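Collecting Bedroom Cleanup Demos With a Hand-Held Gripper

Posted by Seon-mi Won, 2024-08-24

A few of you asked how I gather the examples for our tidy-up policy, so I finally sat down and wrote out the routine. It's the one I use in a lived-in bedroom, with stuff on the floor and bedding all over the bed, and it should carry over to most small rooms. I'm assuming you already have a hand-held gripper that records and that you know how to start and stop it. If not, go read Hyun-seo Min's setup post first and come back!

What to bring

The gripper, a charged spare battery, a second memory card, a notebook (paper, please, you'll have one hand busy), and a bag of light junk. Wrappers, socks, washcloths, whatever. I keep mine in an old pillowcase. You also want a small bin that stays in the same place for a whole batch.

Step 1: Map the room before you do anything else

Walk around once with the recorder running and the fingers open. I do a slow loop: door, bed, window, back to the door. Detent, the little script we use for alignment, needs enough texture to figure out where the gripper is in space, and a bare pale wall gives it nothing to hold on to. Furniture, curtains and a rug with a pattern all help. If the window is blowing everything out, pull the curtains partway, do the loop, and then leave them alone until the batch is finished. I once moved them between loop and demos and lost a whole November afternoon to drift. Never again.

Step 2: Floor pickups

Start on the floor, it's the easiest place to get your hand used to the tool. Drop one item, step back, start recording, and come in at the pace you'd want the robot to move. Open the fingers well before you get there. With a crumpled wrapper or a thin bag you want to aim for a part that sticks up, so come in low and let the fingers straddle it before you squeeze.
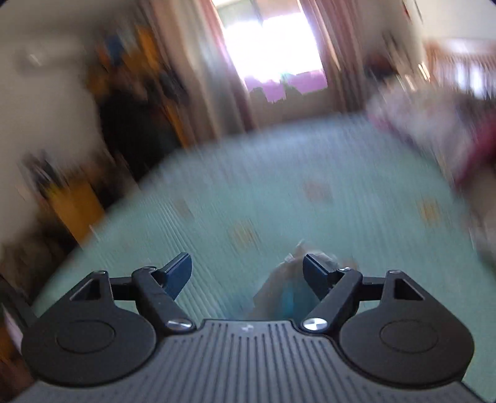

Photo: Markville home set, floor pickups / Seon-mi Won

Thin plastic is sneaky stuff. It slides, it folds, it puffs away when you come in fast. If you miss, don't stop the recording! Back off a few inches, open up, and try again in the same take. Those second tries are some of the best material you'll get, and a model that has only ever watched clean grabs has no idea what to do after a bad one. I mark them with an R in the notebook so I can find them later.

Change something every time. Turn the item, kick it a foot to the left, start from the other side of the room. My first big batch was 200 takes of nearly the same grab, and the policy learned to reach for one spot on the carpet whether anything was there or not (it was very confident about it, too).

Step 3: Move up to the bed

Soft things on soft things are harder, so give yourself time. A quilt gives under the fingers, and it's really easy to pinch the bedspread along with the cloth you wanted. Keep your wrist up, touch down gently, close, then lift straight up a couple of inches and pause for a beat before you carry anything away. If the sheet comes along for the ride, set it all down and redo the grab in the same take.
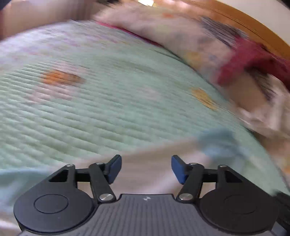
Speed matters more up here, too. I get impatient crossing the mattress and swing my arm, and everything smears. A little blur on the way between two places is fine and I leave it in. Blur during the last few inches before a grab is a different story, and I throw those takes out. A good habit is to say "slow" under your breath when you start coming down. You'll feel silly for one batch and then you won't notice anymore.

Also watch your other hand. It loves to wander in and hold the blanket flat for you. The robot doesn't have that hand, so put yours in your pocket.

Step 4: Sort the same day

Do it while you still remember what happened. My last full session in Markville came to 696 takes, and I cut 197 of them: fast approaches, my knee in the view, a few where alignment just fell over. That sounds like a lot and it's pretty normal for me. The folders go room, surface, item, take, all lowercase, and Kirkska (our labeling sheet) picks up the names from there. Copy to two drives before you wipe the card.

How many do you need?

Depends on your task. For one item on one surface I've had decent behavior out of a small set. For the whole bedroom we're aiming at about 3000, spread over as many bedrooms as people will let me into. Given the choice, I'd take another room over another hundred takes in a room I already have.

Kang, our training config, is getting its own post once Hyun-seo finishes cleaning it up. Until then, if your alignment keeps failing on the bed takes, try redoing the loop with more time spent low, near mattress height, and let me know in the comments whether that fixes it for you.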